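The Flat Cat of Pekport

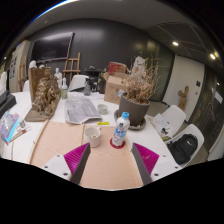
My aunt builds forests. She builds them for the spring window contest in Pekport, where every shop on the main street gets a theme in April and goes slightly crazy for a month, and this year she let me help!

The theme was "After the Garden." Anybody else would have bought silk flowers. My aunt had been saving dead plants since the fall, and she was thrilled about every one of them. She would hold a stem up to the light and say, "Look at that elbow!" and I would look, and it really was a wonderful elbow.

We worked on the big white table in the back of the shop, with cardboard laid down to catch the crumbs, because dried plants crumble like toast. By the second night there was hardly room for a coffee cup. There was the tall brown one on its cardboard base, which she called the Old Town and which had taken her most of the winter. There was the tangle in the gray pot, which had died all by itself on a windowsill and needed no improving. There was newspaper, and spray bottles, and a box from Nirham with its flaps up that we kept meaning to put away.

And there was the cat.

I had cut him out of paper on the first night, mostly to see how big a cat ought to be. He was white with light brown markings, and he was as flat as an envelope. I stood him up behind the pot and forgot him. When I came back with my coffee he was looking through the branches at me, and I jumped so hard I got some on my sleeve.

"Oh," said my aunt. "Oh, he lives there!"

So we started over. I loved it. We turned the Old Town around so it had a front door. We bent a twig into a bridge. She invented a whole country for him, called Sutov, where it was always the last week of autumn and the cat was the only one who knew the roads. Every time I moved a stem she told me what I had just done to the weather. I had knocked down a mill. I had let the river through. It was past midnight, and I have never been so happy holding a dead fern.

"What does he eat?" I asked.

"Mice," she said. "Flat ones."

I cut out 12 of them before we went home.

In the morning we carried everything to the front window, one piece at a time, walking like people with soup. The cat went last. My aunt set him behind the branches, stepped out to the sidewalk, knocked on the glass and pointed left. I moved him left. She pointed left again.

A little boy had stopped beside her with his backpack on. He looked in for a long time, and then he crouched down and waved.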